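Chapitre 8
Textiles éponges : structure, absorption, entretien

Objectifs du chapitre
Décrire la formation de la boucle sur métier à tisser. Distinguer grammage, densité de boucles et hauteur de poil. Interpréter une courbe d'absorption. Choisir un protocole de lavage adapté à un article éponge ou à un article mixte.

8.1 Position du problème

Le tissu éponge appartient à la famille des étoffes à deux systèmes de chaîne. La chaîne de fond, fortement tendue, assure la cohésion de l'ensemble avec la trame. La chaîne de poil, faiblement tendue, fournit la matière des boucles. Lorsque le peigne tasse un groupe de duites contre la façure, la chaîne de fond reste en place tandis que la chaîne de poil, entraînée par les duites, se replie sur une face ou sur les deux. La hauteur de la boucle dépend de la distance laissée entre la façure et les premières duites du groupe avant le tassage.

Dans la construction la plus courante, dite trois duites, la boucle est liée à chaque troisième insertion. Les constructions à quatre duites et plus donnent une liaison plus ferme, au prix d'un rendement moindre du métier. Le lecteur se reportera au chapitre 3 pour les diagrammes de liage et au chapitre 5 pour le réglage des tensions.

Le coton domine dans cet emploi. La fibre possède une cavité centrale, le lumen, et une paroi cellulosique hydrophile. Les torsions faibles sont préférées pour la chaîne de poil : un fil peu tordu laisse davantage d'espace entre les fibres et transporte l'eau plus rapidement, mais il résiste moins à l'arrachement. 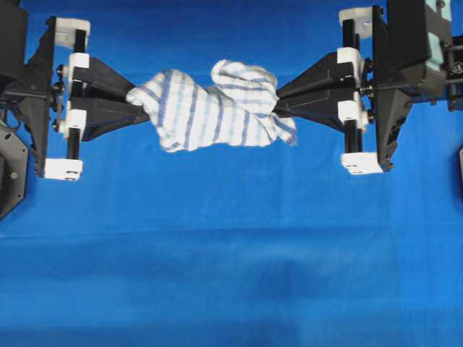
Le décor d'un article de cuisine s'obtient par ourdissage, par insertion de trames teintes ou par combinaison des deux. L'ourdissage en couleurs produit des rayures parallèles à la lisière ; la trame teinte produit des rayures transversales. Dans les deux cas, les fils colorés doivent présenter un retrait voisin de celui des fils écrus ou blanchis, faute de quoi la bande fronce dès le premier lavage. Un linge blanc à rayures bleues, tel que celui qui est tendu ici à l'horizontale, se contrôle à plat et sous tension modérée, car une ondulation le long des rayures peut révéler un écart de retrait. La solidité de la teinture fait l'objet d'un essai distinct, traité en 8.4.

8.2 Grammage et pouvoir absorbant

Le grammage exprime la masse par unité de surface, en grammes par mètre carré. Pour les exercices de ce chapitre, on retiendra deux valeurs de référence : 200 g/m² pour l'essuie-vaisselle léger et 300 g/m² pour l'article de cuisine épais. Ces valeurs s'entendent à l'état conditionné, après repos en atmosphère normale.

Un grammage élevé n'implique pas une absorption rapide. La capacité totale croît avec la masse de fibres et le volume d'air retenu entre les boucles ; la vitesse dépend surtout de l'état de surface. Un apprêt adoucissant à base de silicone, appliqué pour améliorer le toucher, retarde la pénétration de l'eau. On distinguera donc toujours la capacité, mesurée par pesée après immersion et égouttage, et le temps de mouillage, mesuré à la goutte.

L'atelier pilote de Fleswood a comparé à cet effet deux lots de même construction, désignés Lo et Vutatura dans la suite du chapitre. Le lot Lo n'a reçu aucun apprêt. Le lot Vutatura a été adouci par foulardage. Les éprouvettes, prélevées à distance des lisières, ont subi 5 lavages successifs avant la mesure. Les résultats bruts figurent au tableau 8.2. 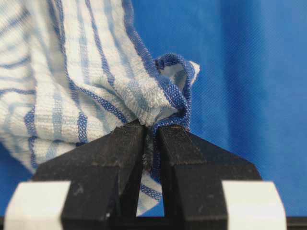 Nest Rowlands objecte que la pesée après égouttage favorise les boucles longues, où l'eau reste piégée par capillarité sans avoir pénétré la fibre, et qu'il conviendrait d'essorer les éprouvettes sous charge constante avant toute comparaison. L'objection est fondée pour les articles de bain. Elle porte moins sur les articles de cuisine, dont la boucle est courte et dont l'usage consiste précisément à retenir une eau superficielle. Le protocole de Wivbridge, présenté en 8.5, prévoit les deux mesures et les consigne séparément.

8.3 Comportement mécanique de la boucle

La boucle n'est retenue que par frottement et par la pression des duites voisines. Une traction localisée peut donc l'allonger aux dépens des boucles adjacentes, prélevées sur le même fil de poil. Le défaut, appelé boucle tirée, se corrige par coupe au ras de la surface et jamais par traction inverse.

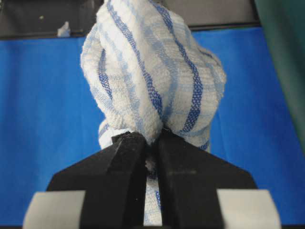

La compressibilité se définit comme la variation relative d'épaisseur entre deux pressions données. Pour une éponge bouclée, la courbe présente d'abord un domaine de grande déformation, où les boucles se couchent, puis un domaine raide, où le fond tissé est sollicité. Le pincement d'un linge entre deux mors illustre le cas d'une contrainte très localisée : l'étoffe se resserre en un col étroit au point de serrage, alors que le reste de la masse demeure bombé et irrégulier. Une telle configuration ne permet aucune mesure d'épaisseur ; l'essai normal emploie un pied presseur circulaire sur une éprouvette posée à plat, sans pli.

La reprise d'épaisseur après décharge est incomplète. Elle s'améliore au séchage en tambour, qui redresse les boucles, et se dégrade au repassage, déconseillé pour l'ensemble des articles étudiés dans ce chapitre.

Termes à connaître : chaîne de poil, façure, duite, grammage, temps de mouillage, boucle tirée, compressibilité.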